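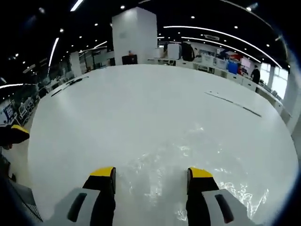 Ticket 3000 – Exposé-Export Maltumeo
Status: gelöst (mit Einschränkungen)
Gemeldet von: Ilham Benjelloun, Immobilien El Khatib
Bearbeitung: Myfanwy Pugh

3. Februar 2025, 08:52, Benjelloun
Das Reihenhaus in Ekasby hat laut Portal seit heute früh 117 Badezimmer. Der Eigentümer freut sich über die Wertsteigerung, ich eher nicht. In Maltumeo steht korrekt 2. Neu exportiert, abgemeldet, angemeldet, Kaffee geholt. Immer noch 117.

09:20, Pugh
117 ist die Wohnfläche. Wurde die Vorlage im Juni angelegt, also vor dem Update?

09:31, Benjelloun
Ja. Die Wohnfläche beträgt jetzt übrigens 5 m². Fünf Zimmer auf fünf Quadratmetern, dafür gibt es in der Innenstadt vermutlich Interessenten.

10:05, Pugh
Das Feld »Stellplatz« fehlt in der alten Vorlage, dadurch rutschen die Werte beim Export nach Curkia eine Spalte weiter. Bitte die Vorlage duplizieren, Feldzuordnung auf »Standard« setzen, neu exportieren.

10:44, Benjelloun
Gemacht. Zwei Bäder, 117 m², fünf Zimmer. Nur die Überschrift lautet jetzt »Charmantes Charmantes Reihenhaus«.

10:58, Pugh
Textbaustein und Titelfeld liefern beide das Adjektiv. Eines davon löschen.

11:10, Benjelloun
Beide gelöscht. So charmant ist es nicht. Kann zu.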